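Ticket 1815
Raised with: Pullance Housewares, customer help
Product: Zumureo long table cover, sage
Subject: Cover creeps and bunches when I fold T-shirts on it
Status: Open, awaiting customer

Customer wrote:

Hello, and thank you for having a proper form to fill in instead of a telephone menu. I bought your sage cover in August for the long table in our laundry room at Pestilholm, where we do the folding for the guest rooms and quite a lot of our own things besides. It is a lovely colour and I don't want to send it back, so please take this as a request for help and no sort of grumble.

My trouble is that when I lay a T-shirt out flat and smooth it with my hands, the cover travels along with it. I end up with a ridge in the cloth on the far side of the shirt, and then the shirt won't lie properly either. I get the half nearest me nice and smooth and the other half keeps a long fold line right across it, however patiently I go at it.
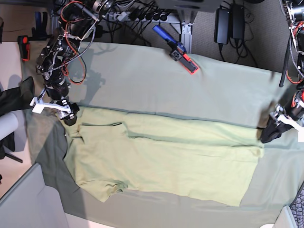 I have tried washing the cover at 40, ironing it on the back, and turning it round end to end. The table itself is a good solid thing from 1975 with a very shiny varnished top, and I do wonder whether that is half the problem. Sheets and towels give me no bother at all - it is only the light cotton shirts.

Reply from Amarasinghe, Pullance customer help:

Thank you for such a clear account, and I'm so glad you like the colour. I think you are quite right about the varnish. Could you try these for me, in this order?

Take the cover off and wipe the table top with a barely damp cloth, then let it dry fully.
Put a non-slip underlay down first. Ours is 90 cm wide, but any rubbery mesh sort will do.
Lay the cover again from the middle outwards, and fix the edges with 6 table clips.
Smooth each shirt from the collar towards the hem, with short strokes, and leave the sleeves until last.

The old fold line is a separate matter, I'm afraid, and wants a quick press with a warm iron before you start folding.

Do let me know how you get on with the underlay. I'll keep the ticket open until I hear from you.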